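Search this site Enter keywords
Student Projects Menu

Sleeping Through a Share House: My Second-Year Project Report
By Meinir Nicholas, April

I picked sleep for my project because I wasn't getting any. I moved to Orkdale for uni and went from a very quiet farmhouse to a share house on Prosser Street with a bus stop out the front, and by the end of first term I was a wreck (ask anyone in my tute group). So when Nestor Cabrera, my supervisor, told us to choose something we'd happily keep a diary about for weeks, I had my topic before he'd finished the sentence.

The question I ended up with was pretty plain: do students in share houses sleep worse on the nights when something in the house changes, or do they just sleep badly the whole time? I'd started with something much bigger about stress and marks and caffeine. Nestor put a line through most of it, and he was right.

How I set it up

I asked for people by sticking a notice up in the Drindlow building and pestering everyone I knew. In the end I had 18 students who each kept a sleep diary for 25 nights. Every morning they wrote down when they went to bed, when they thought they'd dropped off, how often they woke up, and what time they got out of bed. They also gave the night a score out of ten, and there was a space at the bottom for anything odd — visitors, storms, a housemate frying onions at midnight, whatever.

I went with paper. I'd read a fair bit about people fiddling with their phones late at night and I didn't want my own diary to be the thing keeping them up. The downside was typing it all in afterwards, which ate most of a long weekend and a whole tin of my mum's slice.

Before anyone started I had a chat with each of them for half an hour or so. I asked about their room, their curtains, the noise, who they lived with and what they'd slept like at home. Those chats turned out to be my favourite part of the whole project, and if I could do it again I'd make them longer and record them properly. My handwriting gets very hopeful when I'm trying to keep up.
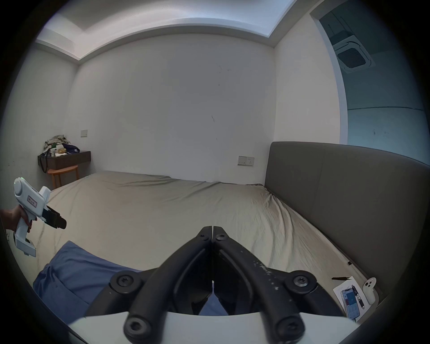
What the diaries said

The first thing I looked at was bedtimes, and they were all over the place. One person went to bed at half past nine every night without fail and I'm still a bit in awe. Most people drifted later as the week went on and then had a big catch-up sleep, and the catch-up sleep seemed to make the next night worse.

Noise was the complaint I heard most in the chats, so I expected it to be the main thing in the diaries too. It was there all right, but steady noise hardly got a mention once people were a few nights in. The bus stop, the fridge, the trains — they'd stopped writing those down. What did get written down was anything new. A housemate's cousin on the couch, a car alarm, a different person getting up early for work. Scores dropped on those nights, and for a few people they stayed low the night after as well.

Light was the one I'd underestimated. Several rooms had thin blinds or none, and the people in them were waking earlier than they wanted to. One girl pinned a beach towel over her window halfway through and her morning notes got noticeably cheerier. I can't claim that as a finding (it's one towel!) but I did go out and buy thicker curtains.

Then there's the bed itself. I hadn't planned to ask about it at all, but it came up in nearly every chat, so I added a question. People in furnished rentals mostly had whatever mattress came with the place, and they blamed it for everything. 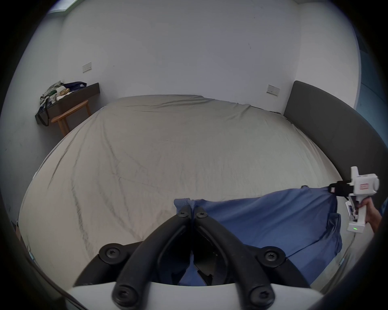
The trouble is that mattress complaints didn't match the scores very well. Two of the people who grumbled the most about theirs were sleeping better than almost anyone. I think having something solid to blame is comforting, and I include myself in that. What people did agree on was that being able to walk around both sides of the bed, and not having a desk full of unfinished work right next to the pillow, made the room feel more like somewhere to sleep. I'd love to see somebody look into that properly.

Things that went wrong

Three people lost their diaries for a few days and filled in the gap from memory, so I left those nights out. I also had 14 nights in the middle that ran straight into assignment week, and everybody's sleep went to pieces together. I've kept them in but marked them on the graph in a different colour.

My cousin suggested I use a tracking program called Zirnosum to check the diaries against something. I had a look and decided it was too late to start. Next time I'd sort that out at the beginning, with a smaller group.

I'm also aware that my students were mostly my friends and friends of friends, so they're hardly a fair slice of the whole uni. Nestor wants me to say that clearly in the final version, so I'm practising.

Still to do: redraw the bedtime graph, fix the reference list, and give everyone their diaries back. A couple of people have asked if they can keep going with theirs, and I've got spare sheets if anyone else wants some.

Contact: Student Projects, Drindlow Building, Room 2913 | Copyright the author | Back to top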